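Student group reaches halfway point in bin-picking project

29 July 2026
4 min read
12 shares

A student project group at Leung College has completed the first half of its summer work on picking small bottles from an open bin with a robot arm. The project, which carries the working title Gritivine, started in February as an evening club and became an assessed course module in the spring. Its members will enter the handling class of the Clinport student competition later in the year.

The task set by the competition is narrow. A team must take bottles one at a time from a clear plastic bin and place them upright on a marked spot, with no person touching the table during a run. Each run lasts 60 minutes, and a team is allowed 2 runs. Points are given for each bottle placed and taken away for each one dropped outside the bin. A bottle that falls back into the bin carries no penalty, but the time is lost.

The rules allow teams to choose their own arm and fingers. They do not allow changes to the bin or the bottles, and coloured liners, printed markers and extra lamps are all ruled out. The group has spent most of its time on this part of the problem, as a clear bin on a light table gives a vision system very little to hold on to.

Its first method looked for the rim of the bin and worked inwards. Results were poor. Reflections from the ceiling lights were often read as edges, and the software placed the bin wall several centimetres from its true position. The second method ignores the bin at first and searches for the orange of the bottle bodies and the white of the caps. The position of the bin is then entered by hand at the start of a session and treated as fixed.

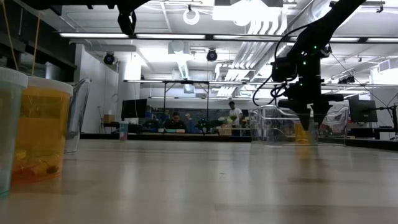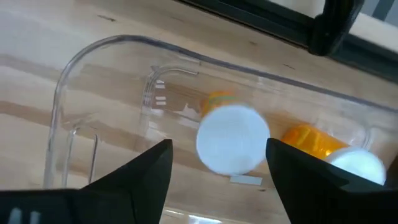 The two views are handled separately. The fixed camera is used to plan the approach and to check that the arm has cleared the bin wall before it moves sideways. The wrist camera takes over for the last part of the descent, where a small error in position matters most. In an earlier version the two were combined into a single estimate, but a disagreement between them tended to produce an answer that was wrong for both. The group now lets the wrist camera decide once the fingers are below a set height.

Bottles that stand upright are the easier case. The gripper comes down with its fingers open on either side of the cap and closes on the body below it. Bottles lying on their side need the wrist to turn first, and those resting against a wall of the bin may leave no room for the second finger. For these the group has written a nudge movement, in which one closed finger pushes the bottle towards the middle before a normal pick is tried. The nudge is slow - it adds 8 seconds to a pick - and is used only after a normal attempt has been ruled out.

Training data has been gathered by the students themselves, who guide the arm through each pick and save the recording along with both camera views. The set now holds 1,000 picks. Recordings in which the operator hesitated or corrected a movement were kept at first and have since been moved to a separate folder, pending a comparison of models trained with and without them.

Fingers are the other open question. The present pair is tapered so that it can reach between bottles, which works well in a crowded bin but gives a small contact area. A softer pad supplied by Favine, a local maker of rubber parts, was tried in the spring. It held the bottles more firmly but was too thick to pass between two caps standing close together. A thinner version is on order.

The second half of the project will deal with placing, which has so far been done only with bottles picked upright. A bottle picked on its side must be turned in the air, and the cable along the arm limits how far the wrist can rotate in one direction. The group plans to choose the direction of turn before the pick is made, and to refuse any pick that would leave the wrist near its limit.

A written report on the first half has been handed in to the college and will be marked over the summer. Entries for the Clinport handling class remain open to student teams, and the bin and bottle dimensions are given in the competition rules.

3 comments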